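3.2 Floor finish and footfall noise

The second part of the survey dealt with flooring. Residents in Penstead and Wotesetti were asked what covered the floor of their main living room, how long it had been down, and whether they had been troubled by noise from the home above in the past month. Of the 1333 forms sent out in June, 929 came back with this part filled in. Forms from ground-floor homes with their own street door were kept in the set, as these residents could still report noise from above.

Carpet was the most common answer in the older blocks at Penstead. In Wotesetti, where many flats were refitted by the landlord, bare wood was more common, often with a loose rug near the seating. Residents below a bare floor complained more of chair legs and dropped objects than of voices or music. Those below a carpeted floor named doors and plumbing first. The same order was found by Achterberg in her earlier study of the Metwally flats, although that study did not ask about rugs.

We then visited 7 homes to check the written answers against what was laid. In 2 of them the resident had ticked "wood" for a printed vinyl sheet. Both forms were corrected before the counts were made. No other answers were changed. 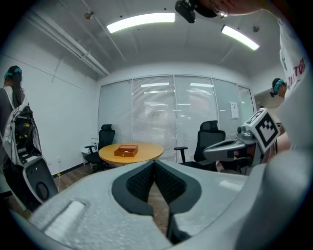
Figure 4. Wooden floor in a small meeting room.

Naming the floor finish is harder for residents than we had expected. Many had moved in after the floor was laid and had no paperwork for it. The form offered "wood", "laminate", "vinyl", "carpet", "tile" and "other", and several people ticked more than one box for a single room. For the noise results we therefore put all hard finishes into one group, so that a wooden floor such as the one in Figure 4 is counted together with tile and vinyl. The layer beneath the finish was not recorded. Anika Achterberg has suggested that it matters more than the surface, and the Bramo form, which we plan to use next, has a question on it.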